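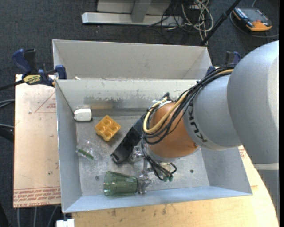 The arm at Clodham, with the green cup.

Armindo Prata had been told that the arm would stop if you so much as breathed on it, and for most of September he believed this, the way you believe a dentist.

The job that month was to get through 200 picks without a hand going near the bin. Cup, yellow block, little white case, packet, in whatever order the thing fancied, and then tip them all back in and begin again. Virgilio Castillo had drawn up the sheet himself, in pencil, with a ruler, and he was proud of it. They had reached 91 before dinner and were feeling rather grand.

At 98 it went for the cup. The cup was lying on its side, which it never liked, and you could see the shop light straight through the green of it. Down came the gripper, nice and slow, and touched the narrow end, and then it simply kept on coming. There was a creak, quite a small one, like somebody shifting in a pew.

"Virgilio," said Armindo, "is it meant to be leaning?"

Virgilio was over at the kettle with his back turned, telling a long story about his cousin's wedding in Stadwood (there was a goat in it, and a marquee), and he did not stop straight away. By the time he looked round the bin had begun to slide, clamp and all, and Armindo had his hand out to save the cup. He would say later that he hadn't decided to. It was only that he had been picking up dropped cups all his life, and he had three small children, and his arm knew the way.

"Leave it!" shouted Virgilio, and threw himself at the red button with the teaspoon still in his fist.

Everything went quiet. The gripper hung there, a finger's width above Armindo's knuckles. He drew his hand out very gently and put it in his pocket, where it shook for a good while.

They found the trouble towards four o'clock. The touch setting, the one that told the arm when it had met something, had been turned right up to get it past the stiff packets on the Dagdag order, and never turned down again. The initials beside the change were V.C.

Virgilio looked at them for a long time. Then he rubbed out the 98, went and made the tea properly, with sugar in both, and rang Mrs Gralen upstairs to tell her himself.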